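Trolard Portrait Studio Opens Family Print Archive

Trolard Portrait Studio will open a print archive for its family clients in November. The archive holds 2203 portraits made by photographer Yasuo Takeda over six years, and families can order new prints from any past session.

Clients can look through their own pictures at the studio on Tsuchiya Street or ask for a contact sheet by mail. Over 328 families have sessions on file.

"Parents call me when a child starts school and ask for the baby pictures again," Takeda said. "Now they can come in and pick them out."

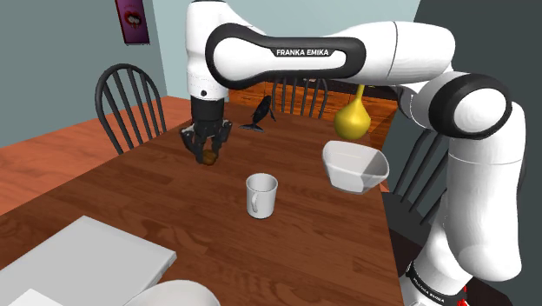

Ordering and Hours

Prints are made on matte or satin paper and are ready in six working days. Albums are bound by Skivell. The archive desk is open Thursday from 10 a.m. to 6 p.m., and visits need to be booked ahead.

Contact: Trolard Portrait Studio, 1172 Tsuchiya Street, Suruvel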